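Hand-Held Gripper Gallery: Okarum at the Workbench

We've had the Okarum hand-held gripper on loan for review, and what a fun piece of kit this is! You hold it, you squeeze, and the two fingers do what a robot's fingers would do later on.

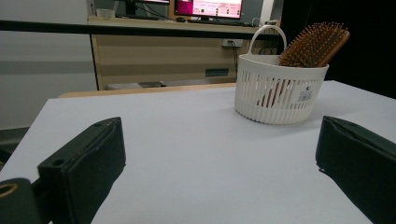 The idea behind it is simple enough. You carry out everyday jobs by hand, the tool records each one, and the recordings go toward teaching a robot arm the same job. We started with tidying jobs – brushes, baskets, small household stuff – on a plain pale tabletop, and a white basket with a hairbrush in it soon became our favorite setup. A paddle brush is a lovely test. The handle is slim, the head is wide, and you have to think about which end to go for before you close the fingers.

By our count we got through 900 recordings before we swapped anything on the tool, and the padded fingers still had plenty of grip left in them. They do pick up scuffs, so if you like your gear to look new, order the spare set with the kit. Changing them is a screwdriver job and took us less time than making coffee.

The grip itself feels great. It's light on the wrist, the squeeze is smooth all the way through, and after the first 100 tries I'd stopped thinking about my hand at all (my thumb got a bit sore on day two, but that passed). We also tried the Totex trigger, which is stiffer. Some people here like it better. I don't, but it's a matter of taste.

My one real gripe is the carrying case. The foam slots are so tight that you end up tugging at the tool to get it out, and the lid catches on the left side. Medeiros, who sell the kit, tell us a roomier case is due in August.

We finished the loan with 1,030 recordings, and the whole lot goes to our Brastalholm workshop for training next. I can't wait to see an arm have a go at that hairbrush!

Posted Monday, June 1, 2026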